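Clear zone rule

The clear zone rule is a bit of good practice for small robot arms that work on a tabletop. In its plainest form it says that before the arm is allowed to move, everything on the table must be either something the arm is meant to touch or something it has been told to avoid. I've kept this page going for a good while now, and I still get letters asking whether it is a proper standard (it isn't, it's a house rule that spread!), so I've tried to put that near the top this time.

Origins

The rule comes from the Beltlow workshop notes, a stapled booklet first handed round one November by Mebrat Tefera and Angharad Trevor. The first printing was only 42 pages, and the clear zone took up less than one of them. Tefera's wording was very short: "If it's on the table, it's in the plan." Trevor wanted a minimum distance as well, and the two of them argued it out in the margins, which you can still read in the older copies if you can make out the handwriting.

A second version, usually called the Kassa text, came from Yvette Bouchard. She added the part on walls and screens and took out a long passage about floor markings that I rather miss.

What the rule asks for

The distance part is what most people look up. The Kassa text wants 5 centimetres between the thing being picked up and anything else loose on the table, measured at the closest point and at table height. I think measuring at table height is a mistake, and I've said so to anyone who'll listen. A round wooden bowl like the one beside the green block has sides that bulge a little and a thick rim, so the gap down on the wood and the gap up where the fingers travel needn't be the same. Bouchard's answer is that you should measure at both heights and write down the smaller one, and plenty of workshops do just that without waiting for the text to catch up. 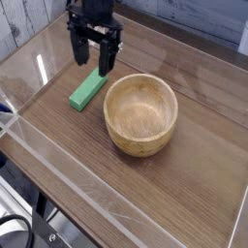 Screens have their own section in the Kassa text, and it's the bit I get asked about most. A screen is there to keep hands and sleeves out while the arm is live, and the rule treats it as an object like any other, so it has to be in the plan too. Clear acrylic gets a paragraph to itself on account of glare: a lamp overhead can leave a bright white streak to one side of the gripper, and the shine on the tabletop adds to it. The advice is to stand where the operator stands, look for streaks, and shift the lamp until the fingertips and the block are both easy to see.

Speed and height

With the gripper open and coming down over a part, the Kassa text allows 200 millimetres a second at most, dropping well below that for the last stretch. Afonso Coelho, writing for the Prutedetti users' group, thinks this is far too generous. His own sheet says 154, a number he has never fully explained to me (I've asked twice).

Related practice

The Kumico checklist by Odair Figueiredo covers much of the same ground but starts from the cables and works upwards. I like it a lot for new rigs. It says very little about screens, so people tend to use the two together.

Page last revised 13th July, mainly to fix the spelling of Figueiredo.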